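4. MONTAJE DE LA EXPOSICIÓN EN SALA

Guía de uso Plullix para salas y espacios de arte. Sección 4 de la guía. Antes de seguir, la ficha de sala tiene que estar creada (sección 3). Sin ficha no se puede colgar nada en el plano, el botón sale gris.

Qué hace falta tener a mano:

Plano de la sala en PDF o DWG. Si es PDF, una sola página.
Lista de obras con medidas. Alto x ancho, en centímetros, siempre en ese orden.
Código de préstamo de cada obra que no sea de la casa.
Usuario con permiso de montaje. El de consulta no vale.

4.1 Cargar la lista de obras

1. Entrar en Exposiciones > Nueva > Desde lista.
2. Elegir el archivo. Acepta CSV y hoja de cálculo. Máximo 3000 filas por carga. Si hay más, partir en dos archivos.
3. Comprobar las columnas: autor, título, año, técnica, alto, ancho, fondo, procedencia. El orden da igual, los nombres no.
4. Pulsar Validar. Las filas en rojo tienen algún dato que falta o que está mal escrito.
5. Corregir en pantalla o volver a subir el archivo entero. Corregir en pantalla va más rapido si son pocas.
6. Pulsar Importar.

NOTA. Fechas de obra: «1964-1968» se admite, «años sesenta» también, «c. 1965» también. «60s» no. Lo rechaza sin avisar y deja la casilla vacía.

NOTA. Dípticos y series. Una fila por pieza y el mismo código en la columna «conjunto». Si se mete todo en una fila, la cartela sale bien pero el plano coloca un solo rectángulo con las medidas de la primera pieza.

Error 2489 al importar: hay dos obras con el mismo número de inventario. Pasa mucho con préstamos de coleccionistas particulares que numeran a su manera. Añadir el prefijo del prestador delante del número y repetir.

4.2 Colocar las obras en el plano

1. Abrir la exposición y pasar a la pestaña Muros.
2. Cada muro tiene letra. A es siempre el de la entrada, los demás van en el sentido de las agujas del reloj.
3. Arrastrar la obra desde la columna izquierda al muro.
4. Ajustar la altura del eje. Viene puesta la que se indicó en la ficha de sala. Se puede cambiar obra por obra o el muro entero.
5. Separación entre marcos: Muro > Repartir. Reparte todo el ancho por igual. Para grupos apretados (dibujos pequeños, grabado, cómic), seleccionar primero el grupo y usar Repartir > Solo selección.
6. Guardar. No hay guardado automático en esta pestaña.

PRECAUCIÓN. El plano no sabe dónde están los enchufes, los detectores ni las rejillas si no se han dibujado en la ficha. Mirar el muro de verdad antes de mandar la hoja al equipo de montaje.

PRECAUCIÓN. Obras de más de 41 kg: el programa pone un triángulo amarillo y pide tipo de anclaje. No saltarse la casilla. Si se deja en blanco, la hoja de montaje se imprime igual y sin triángulo.

4.3 Escultura y objetos de mesa

Piezas sin muro: cerámica, objetos, libros de artista, maquetas. Van en la pestaña Superficies, no en Muros.

1. Crear la superficie: peana, mesa o vitrina. Dar largo, ancho y altura.
2. Colocar primero las piezas de los extremos, luego el resto.
3. Girar con las teclas de flecha. Con mayúsculas, giro fino.
4. Marcar el lado de visita. Si la mesa se rodea, marcar Todos.
5. Guardar como disposición. Se pueden guardar varias de la misma mesa y compararlas.
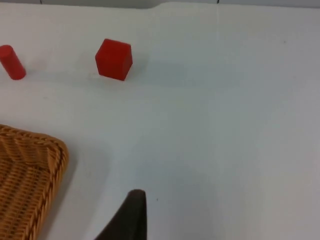 Fig. 4-3. Mesa blanca con objetos rojos a la izquierda.

Margen de seguridad por defecto: el de la ficha de sala. En mesa sin vitrina conviene ampliarlo, sobre todo si hay visitas escolares. Se cambia en Superficie > Márgenes.

Si una pieza aparece con el borde punteado, se sale de la superficie. Revisar las medidas antes de moverla: casi siempre es que alto y fondo están cambiados en la lista.

Vitrinas: la altura interior se mide sin la tapa. Dejar sitio para la cartela si va dentro.

4.4 Cartelas

1. Exposición > Cartelas > Generar.
2. Elegir plantilla. Skivent es la estrecha, para muro. Jõgi es la apaisada, para mesa y vitrina.
3. Elegir idiomas. Hasta dos por cartela. Con tres el cuerpo de letra baja demasiado y no deja imprimir.
4. Revisar cursivas. Los títulos van en cursiva, «Sin título» tambien. Los títulos entre comillas en la lista salen con comillas y en cursiva, hay que quitarlas a mano.
5. Imprimir una prueba en papel normal. Leerla a la distancia de visita, no en la mano.
6. Imprimir el juego completo.

NOTA. La línea de procedencia se copia tal cual del contrato de préstamo. No abreviar, no traducir nombres de colección, no añadir «cortesía de» si el contrato no lo pone.

NOTA. Caracteres raros. La fuente incluida tiene acentos de todas las lenguas europeas. Para árabe o japonés hay que instalar el paquete Aleck (sección 9) y reiniciar. Sin reiniciar salen cuadraditos.

4.5 Hoja de montaje

La hoja que se lleva el equipo a sala. Una página por muro o superficie.

1. Exposición > Hojas > Montaje.
2. Marcar qué se incluye: miniatura, medidas, altura de eje, anclaje, peso.
3. Rellenar el campo Responsable. Es la persona a la que llaman si algo no cabe.
4. Generar PDF.
5. Cerrar la versión. A partir de ahí cualquier cambio crea una versión nueva y la anterior queda tachada en el listado.

PRECAUCIÓN. No repartir hojas sin cerrar. Dos versiones abiertas en la misma sala = obras colgadas dos veces en papel y ninguna en el muro.

Cambios de última hora: hacerlos en el plano, no a boli en la hoja. Si no queda más remedio, boli, foto de la hoja y subirla en Adjuntos el mismo dia.

4.6 Problemas frecuentes

El muro sale al revés. El PDF se cargó reflejado. Ficha de sala > Plano > Voltear. Las obras ya colocadas no se mueven, hay que repasarlas.

La obra no aparece en la columna izquierda. O ya está en otro muro o está en estado «En tránsito». Cambiar el estado a «Recibida» desde Registro.

El total de obras no cuadra con la lista. Mirar los conjuntos. Un tríptico cuenta como tres en el plano y como una en cartelas.

Miniaturas en blanco. Archivo de imagen demasiado grande o en CMYK. Pasar a RGB.

No deja cerrar la versión. Hay un préstamo sin código. El programa no dice cuál, filtrar por procedencia y buscar la casilla vacía.

Para permisos de montaje y altas de usuario, escribir a Nadine Ghanem, soporte Plullix. En julio se atiende solo por la mañana. Indicar nombre de la sala y número de versión, que está abajo a la izquierda en la pantalla de inicio.

Sigue en la sección 5, Iluminación y condiciones de sala.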